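坐错车的那个星期六

我先交代一下,我这个人早上是不太能用的。闹钟响了,我会起来,烤面包,吃面包,洗盘子,穿鞋,出门,整套动作做完,脑子可能还在枕头上。所以那个星期六我在 Citwood 的路口上错了车,一点也不奇怪。

吃早饭这件事我倒是从来不省。
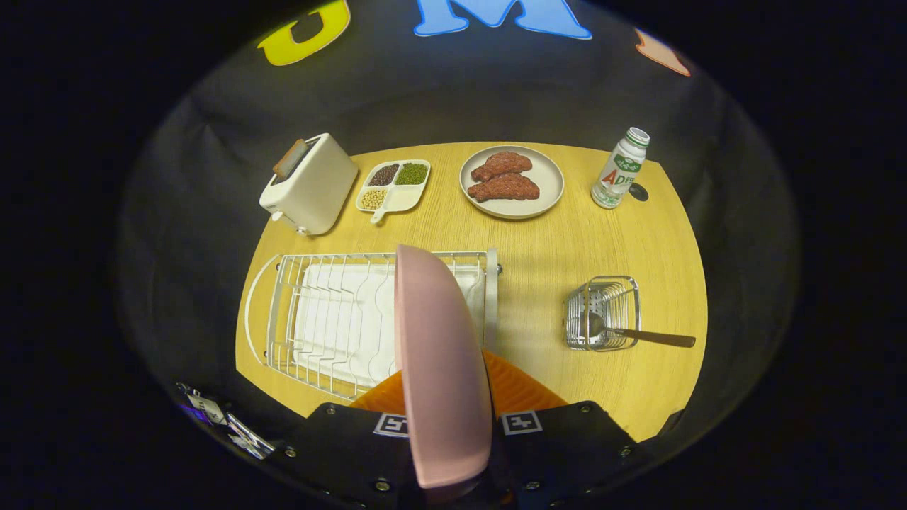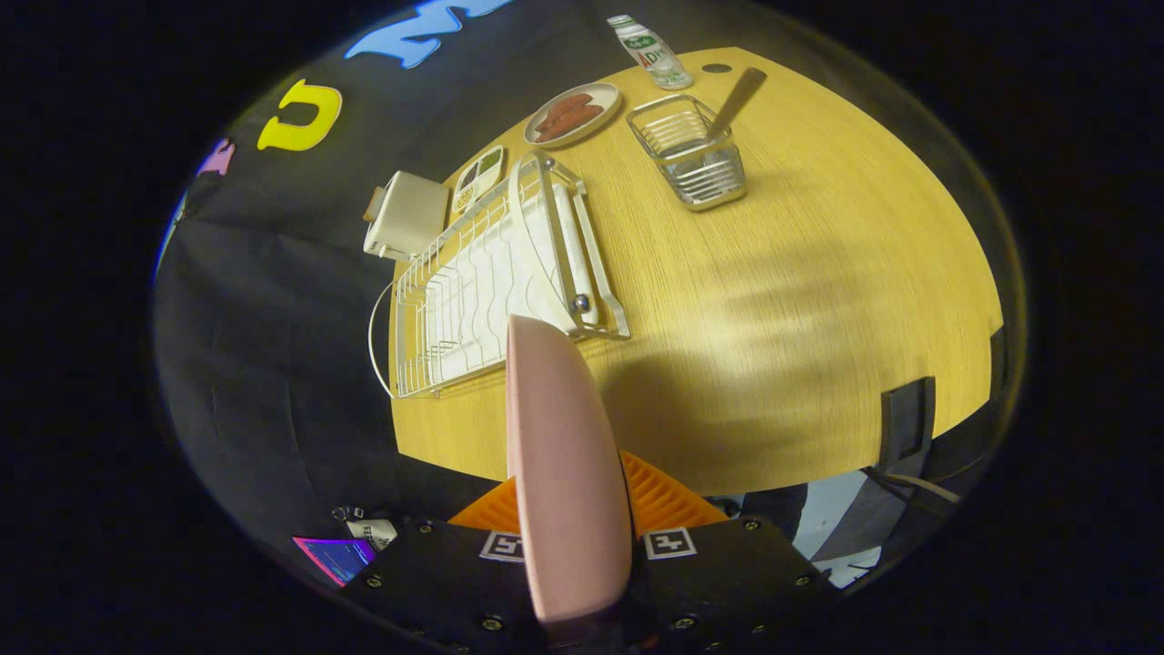
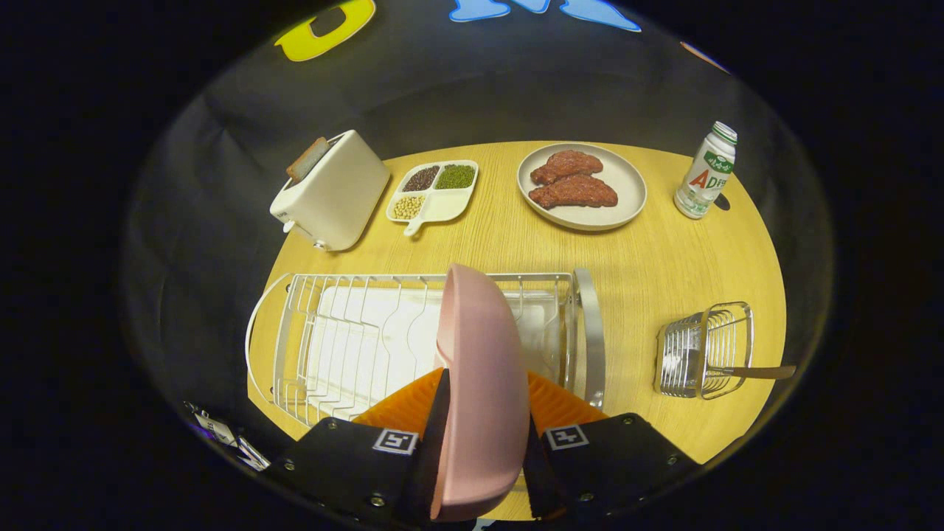 我本来要坐的是570路,去 Wimis 取我那件改了袖子的大衣。Wimis 是个裁缝铺,门脸窄得两个人侧身都嫌挤,老板娘脾气大,说好九点半来取,十点她就敢把你的衣服挂到门外头去吹风(真的,我见过别人的西装裤在那儿飘)。结果来的是594路,我看见一个5字打头,就上去了。刷卡的时候司机还冲我点了点头,好像我天天坐他的车似的,弄得我更没起疑心。

等我醒过神来,窗外已经没有楼了。

是田,还有一条河,河边有个男人在给小船刷漆,刷得很慢。我问坐在前面的老太太,这车去哪儿啊?她说,Brenent 嘛,还能去哪儿。那口气,好像全世界的车都该去 Brenent。我说我坐错了。她"哦"了一声,从布兜里掏出一个橘子递给我,然后就转过头去看河了。我拿着橘子,也不知道该不该剥,剥了又怕味儿大,就一直攥在手里,攥到终点站都攥热了。

Brenent 我以前只在站牌上见过。下了车是个小广场,中间一棵大树,树底下一圈石凳,一只黄狗占了最宽的那张。回程的车要等到下午,站牌上贴着一张手写的纸条,说周末班次减了,字写得特别好看,我站那儿看了半天字,才反应过来内容是坏消息。

那就逛呗!反正大衣肯定已经在外头吹风了。

广场后面有条下坡的街,我顺着走,走到一半闻见一股热乎乎的香料味儿,一抬头,Bakhtiari,绿底白字的招牌。我以为是饭馆,推门进去一看,是家地毯店。地毯一卷一卷靠墙站着,香味是从后屋飘出来的,店主在炖他的午饭。他探出头来问我,要看大的还是小的?我这人最怕别人问这种问题,一问我就觉得自己必须选一个。我说,小的。

于是他就给我看小的。一张,又一张,"哗"地一抖,铺在地上,再一抖,盖在上一张上面。他不怎么说价钱,光说这张是从哪个山里来的,那张的红色是用什么根染的,说到高兴的地方就蹲下去,拿手掌顺着毛来回抹,抹一下颜色深,抹一下颜色浅。我也跟着蹲下去抹。两个人蹲在那儿抹地毯,后屋的锅盖咕嘟咕嘟地顶,我忽然想起小时候我爸也这么抹过一块布。

那是我家沙发上的一块旧绒布,墨绿的。晚上停电,我爸就在绒布上用手指头给我画画,顺着毛是亮的,逆着毛是暗的,画完手掌一抹,又是干干净净一块布。他画过马,画过火车,还画过一个特别大的橘子,说是送给我的。我那时候五六岁吧,伸手去抓,一抓,橘子就没了,我大哭。他赶紧又画一个,画得比刚才那个还大,我还是哭,因为我要的是刚才那个!

这事我有二十多年没想起来过。我爸后来搬得很远,我们打电话,说的都是天气,还有他的膝盖。

店主看我发愣,问我是不是不喜欢这张。我说喜欢,我说我没带那么多钱,我今天是出来取大衣的。他说取大衣怎么取到这儿来了?我就把坐错车的事讲了一遍。他听完笑得直拍腿,站起来,进后屋给我盛了一碗炖菜。我推了两回,没推掉。菜里有豆子和酸酸的干果子,我不认得是什么,吃到第三口就不想认得了,光顾着吃。吃完我实在没什么可给他的,就把那个橘子给了他。他很郑重地接过去,搁在柜台的秤旁边。

出来的时候他塞给我一块样布,巴掌大,说是裁边剩下的,红的,拿回去垫杯子。

下午的车上没几个人。早上的老太太也在,手里的布兜瘪了。她看看我,又看看我的手,问,橘子呢,甜不甜?我脸一下就红了,说,甜。她点点头,很满意的样子,又从兜底摸出一个给我。这回我没敢攥着,当场就剥了。酸得我眼睛都睁不开!她在旁边看着我,我还得一边嚼一边说甜。

河边的小船已经刷完了一面,那个男人不在,刷子横在桶上。

我把那块样布掏出来铺在膝盖上,用手指头在上面画。画马不会,火车也画得歪歪扭扭的,最后画了个圆,再加个小把儿,勉强算橘子吧。车一颠,手一歪,把儿画到外头去了。我掏出手机想拍下来发给我爸,拍了9张,没有一张看得清楚,顺毛逆毛的那点儿明暗,屏幕里就是一块红布。

我还是给他打了电话。他先说他们那边下雨了,又说膝盖还行。我说爸,你还记得家里那块绿绒布吗?他那头安静了一会儿,我以为信号断了,喂了两声。

他说,你那回哭得呀,邻居都来敲门了。

我笑得前仰后合,司机都从镜子里看我。后来他问我在哪儿呢,怎么这么吵,我说在车上,坐错车了,去了一个叫 Brenent 的地方。他问好玩吗,我就从那张手写的纸条开始给他讲,讲到黄狗,讲到地毯,讲得坐过了两站,又没下成车。

大衣是下个星期才取回来的。老板娘没把它挂出去,叠得好好的搁在柜子里,就是骂了我一顿。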